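Home | Notebook | Bench notes | Packing | Search

Friday, August
Posted by Vittoria Santoro

Back on the packing bench today after a week of putting it off, and I'm glad I finally did, because the shelf by the door had gotten to the point where Mpho was stepping sideways to reach the kettle. We started at 2 with the Magagula returns. They're a mixed bunch this time, with soft things, papery things, and a few items I'd have sworn we sent out in spring (Jessie says no, and Jessie keeps the list, so no it is).

Notes for whoever picks this up next. The big cartons are fine for anything squashy, but small stuff slides to the far end and then you're in up to the shoulder feeling for it. Karabo's idea was to cut one side down low, and I like it a lot! We tried it on the Teltusero carton and it made reaching in so much kinder on the back. The cut edge does get floppy, so please fold it over and tape it.

Paper: I still prefer crumpled sheets to the flat kind between items. You use more, I know, and Muthoni has feelings about how quickly we go through a pack, but crumpled paper stays where you put it and flat paper ends up in a sad pile at the bottom. Save the creased sheets when you unpack. They're good for another round or two, and honest wear doesn't hurt them. 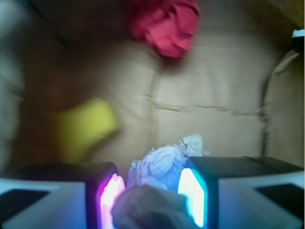

Anyway, the soft items can go in without any wrapping of their own, as long as there's paper behind them to stop the wandering. I'd put them in last. Label on the short side of the carton, please, the way we agreed, and write it big enough for me to read without my glasses.

Still to do: shelf 17 (the Skumex odds and ends), new tape, and a proper home for the scissors, which were in the mug cupboard again.

2 comments | 13 shares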